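# Pimthorpe soup notes

My recipes, in plain text, in one folder, so I stop losing them. If you landed here by accident, hi! Help yourself.
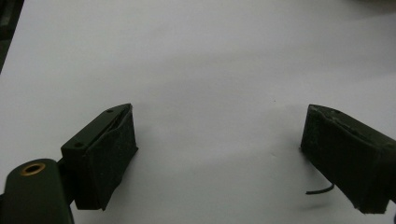 ## What's in the folder

There are 74 recipes in here, each one a small Markdown file. Most are soups, because I started with soups and then kept making soups. There's a bread section (short, I'm not much of a baker) and a folder called `odds` where I put everything I couldn't file, including a pickle brine and a very good gravy.

```
pimthorpe/
 soups/
 breads/
 odds/
 lists/
 print.sh
```

The name comes from the street I lived on when I typed up the first one, a leek and potato that's still in `soups/leek-potato.md` and still has too much pepper in it. I keep meaning to fix that.

## How a recipe file looks

Every file starts with the same few lines, and then I write whatever I want under them.

```
title: Split pea, the thick one
serves: 4
pot: big
time: 20 min prep, then leave it
freezes: yes
```

`pot` is either `big` or `small`. I tried writing down sizes in quarts and gave up when I realized I only own two pots. `freezes` can be `yes`, `no` or `sort of`. Anything with cream in it is `sort of`, meaning I've eaten it after freezing and it was fine but grainy.

I write amounts the way I cook, so you'll see "a handful" and "one can" a lot. Where the weight matters (mostly the breads) it's in grams. The plain loaf takes 485 grams of flour, and yes, I've tried rounding it up to 500, and the dough was stiffer than I like.

## Printing

I cook from paper. Screens go dark the second my hands are covered in onion, so there's a little script:

```
./print.sh soups/split-pea.md
```

It makes a one-page PDF in 16 point type. If a recipe runs long it'll spill onto a second page, and then you get one lonely line about parsley over there. You can shrink the type with `-s`:

```
./print.sh -s 12 soups/split-pea.md
```

You need pandoc installed. I've only run this on my own laptop, so if it breaks on yours I'd love to know, but I may not be much help!

## Shopping lists

The `lists` folder has shopping lists I reuse all winter – one for a week of soups, one for when people are coming over, and one just called `sick.md`, which is broth, crackers, ginger and popsicles. They're sorted in the order I walk my own grocery store, so produce comes first and the freezer aisle comes last. Yours is probably laid out differently. Move the lines around, they're only text.

## Things I know are wrong

- The minestrone says to add the pasta twice. Add it once, near the end.
- Two different files are titled "Tomato soup." The one in `odds` is really a sauce.
- Cooking times for dried beans are too short if your beans are old, and mine always are.
- The rye loaf has no oven temperature. I bake it at whatever the last thing was at, which isn't an answer, I know.

## Adding your own

Sure, please do! Copy any file, keep the lines at the top, and send it over as a pull request. I'll cook it before I merge it – that can take a while, especially in summer when I don't want the stove on. Last February I got through a whole pile of them, so winter's a good time to send things.

No need to match my style. If you like exact teaspoons, write exact teaspoons.

## License

Use these however you like, and change them too. If you print a stack for a friend, leave out the minestrone until I've fixed it.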